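Foro Casa y Cocina > Orden y almacenaje

Tápers, botellas y botes: ¿dónde metéis todo eso sin que se os caiga encima?

Preguntado por Nhi Thái
18 mar 2020 · 900 visitas

Hola a todos. Tengo una cocina pequeña y un armario alto que, cuando lo abro, me ataca. Dentro viven los tápers (los de cristal, los de plástico y los que heredé del inquilino anterior), dos jarras, varias botellas de deporte y un termo que gotea y que no tiro porque me costó 29 euros y una es orgullosa.

Estos días como en casa a mediodía y por la noche, así que el asunto ha pasado de molestia a deporte de riesgo. He mirado unos cajones extraíbles Fasholm, pero el armario mide 40 cm de fondo y no sé si me entran con las bisagras. También me han hablado de sacar a la encimera lo de diario y olvidarme del armario. ¿Alguien lo ha hecho? ¿No acaba pareciendo un mercadillo?

Gracias, y perdón por el tocho.

3 respuestas

Respuesta 1
mari_fregona
Tira la mitad. De nada.

Respuesta 2 (marcada como útil)
Malte Ackermann

Yo tuve ese mismo armario, o un primo suyo. Lo primero es vaciarlo entero en el suelo un rato en que no te vea nadie y buscarle tapa a cada táper. Los que se queden solteros, fuera. Las tapas sin táper también, por mucho que te miren.

Los Fasholm los medí en su día y mi consejo es que no te fíes del fondo del armario: mide con la puerta abierta a noventa grados y descuenta lo que asome la bisagra. A mí me sobraba armario por dentro y me faltaba puerta. Acabé con dos cestas Rilten de las baratas, una para tapas puestas de canto y otra para las botellas tumbadas, y ahí siguen.

Sobre la encimera: sí, se puede, con disciplina cuartelera. Todo pegado a la pared y en una sola línea, dos como mucho. Las botellas altas juntas, porque sueltas cada una se busca un sitio distinto y te quedas sin hueco para picar una cebolla. Los tápers se apilan con la tapa puesta, el más ancho abajo. Ocupan más que encajados unos dentro de otros, pero dejas de jugar a las parejas cada vez que sobra arroz. Los cereales, en un bote transparente con cierre, a mano del desayuno. Y la jarra delante, que es lo que más se mueve.

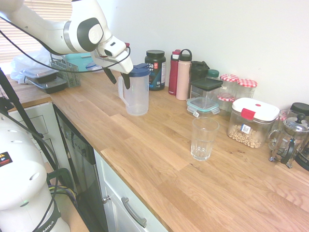

Malte, muy bonito lo de la línea contra la pared, pero ¿cada cuánto limpias ahí detrás? Yo lo tuve así desde noviembre y cuando aparté los botes encontré migas con antigüedad laboral. – Nhi Thái

Tocado. Paso la bayeta cuando me acuerdo, o sea, cuando viene mi madre. Si te da pereza, pon los botes pequeños encima de una bandeja y la levantas entera. Con las botellas no lo hagas, que vuelcan. – Malte Ackermann

Vale, la bandeja me la apunto. El termo que gotea se queda, eso no se negocia. – Nhi Thái

Respuesta 3
gajdos_fan

Lo que os hace falta es la serie Gajdoš, la cuadrada. Los redondos son para gente con casa grande. En un foro leí que los de Skilent son iguales por menos dinero, pero una amiga los metió en el lavavajillas y la tapa ya no cierra en una esquina, igual fue mala suerte. Los míos van apilados de cuatro en cuatro y no se mueven.

Ah, y no compréis nada sin medir antes el táper más grande que tengáis. Yo me traje una balda para los míos y ahora es la balda de las patatas.

Este hilo lleva un tiempo sin actividad. Si tienes una duda parecida, abre una pregunta nueva.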